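Ticket opened 3/29/19 – Grikton board drops off the network

OK so I'm back with more on this one. My Grikton (the small fanless one, running Drenutby off an SD card) keeps losing its wired connection every couple of hours. Ping just stops, but the board is still up because the log keeps writing. I counted 3,866 dropped packets in the last run!

Things I tried: new cable, other port on the switch, and a different power supply. No change with the first two. With the other supply I got 1,038 drops over the same stretch, so maybe it's power after all? The under-voltage warning never shows up though.

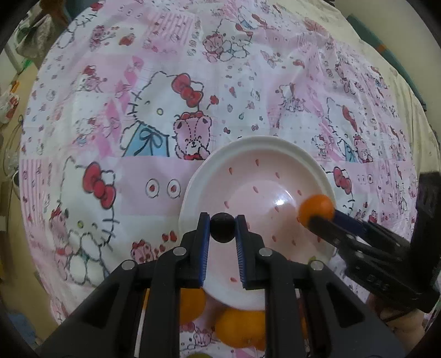 Two grippers and a plate on the bed, fruit close by

Next I'm going to turn off the power saving on the network chip and leave it overnight – will post the log when I have it. If anybody has the older Skasutby driver package, I'd love to try that too.

Status: open, waiting on me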